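Newsletter > Robotics in Practice > Standards Watch

Another checklist, and what it leaves out

The Stillbridge guidelines for recording hand demonstrations landed in my inbox in December, all 80 pages of them. I read the thing through, which I suspect puts me in a small club. It wants to set good practice for anyone who collects human hand movements to train robot arms. Fine. We could use some. I'm just not sure we got it.

Take the section on sessions outside a lab. It asks the site lead to sign off on 3 items before the first take: cable routing, marker visibility and clear floor space. Cable routing gets one sentence. It says cables should be "managed." Managed how? Hanna Mykhailiuk, who ran collection for Valtlow before she moved to Jadoon, told me she has seen that word pass on every form she ever reviewed, whatever was on the table. Her own rule is shorter and easier to check: if a wire shares the surface with the objects, write down where it runs and redo the note when it moves.

Marker visibility is worse. The draft has a long table of angles and lighting levels, and then lets a session pass if the marker is visible "for most of the task." Nulleo's data team went through 200 of their own takes with that test and two reviewers. The reviewers couldn't agree on what "most" meant, and I don't blame them.

Then there are the objects. Stillbridge wants a fixed set, laid out on a printed mat, same spacing each time. I see why. It makes takes easy to compare. It also rewards people for gathering very neat data that looks like no home or workplace I have ever been in. Svyatoslav Demchenko argued this in his comment on the draft (number 737 in the public file, if you have the patience) and asked for mixed surfaces, soft items and clutter to be allowed as long as they are logged. The reply was that this would be "considered in a later revision." I have been reading standards long enough to know what that usually means.

A pool table makes a decent test of the draft: cloth and balls share the felt with a bundle of black cables, and there isn't a printed mat under any of it. 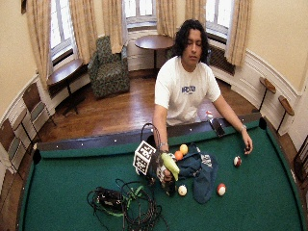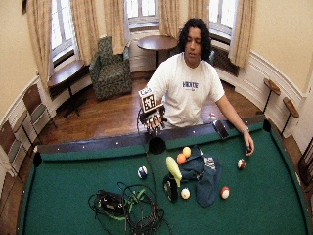

What to send in before comments close

Keep it short and name the clause. Ask for "managed" and "most" to be replaced with something two people could check and get the same answer. If you have logs from cluttered sessions, attach a few pages. General complaints about tone will go in the same drawer as last time.

Contact the editor | Copyright Robotics in Practice | Back to top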